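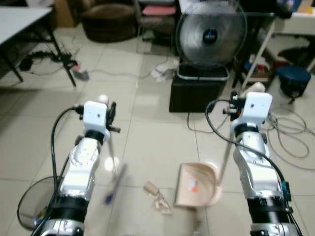

The open day at the Wumthorpe workshop ran a little over its time, and I promised the list a write-up for those who couldn't make it. The main demonstration was floor cleaning with the two-arm Lirko unit, the same job Lutent has been working on since spring. Visitors stood behind a tape line and watched it go through the sweep task over and over. The left arm works the brush, the right arm holds the dustpan down on the tile, and the two have to meet in the middle. In the picture at the top there is already a bit of white and orange-red litter in the pan, with a larger crumpled piece still lying between the pan and the brush. The large pieces are the ones I would watch if you go to the next one. Flat scraps slide along the tile fine. Anything bulky tends to roll off to one side, and then the brush arm has to come around again.

On the message from last week, which I'm quoting so the answers make sense:

> I can't travel to the open day but I have some questions
> if anyone is going. First, is the pan fixed to the floor or
> does the robot hold it? The Thaweesak demo I went to last
> year had it taped down, and I thought that made the whole
> thing a lot easier than real sweeping.
>
> Second, do they clear the room first? Our own setup falls
> apart as soon as there is a cord on the floor.
>
> Third, how many runs do they have behind this, and are
> they going to share any of it?

First question: the robot holds it, by the pole. Nothing was taped. You could hear the pan scrape when the arm shifted it, and twice the edge lifted enough for the brush to push litter under it. The operator let both of those runs finish and they were marked as failed.

Second: no, the room stays furnished. There is a big fan on the floor with its cord on the tiles, a table with a heap of cables and adapters under it, an ottoman, a chair, and more loose cable by the other table. I asked if the cord had ever been swept up by mistake. The answer was yes, early on, and they now have a check that stops the brush if the load on it jumps.

Third: the sheet on the wall said 2552 recorded runs for sweeping, all at the Wumthorpe site. Of the last 100, 33 needed a person to step in -- mostly for litter that ended up against furniture. Sharing is planned for September. I was told the run logs will come first and the control code later, but no one would commit to a license yet.

There was also a short session on swapping grippers. It took five minutes and I missed half of it getting coffee, so if somebody else on the list was there, please fill in.

The next open day has the same format, doors at 10 a.m. Parking is behind the building and the side door is the one to use. They want names ahead of time for the badge list, so write to the workshop address and not to me.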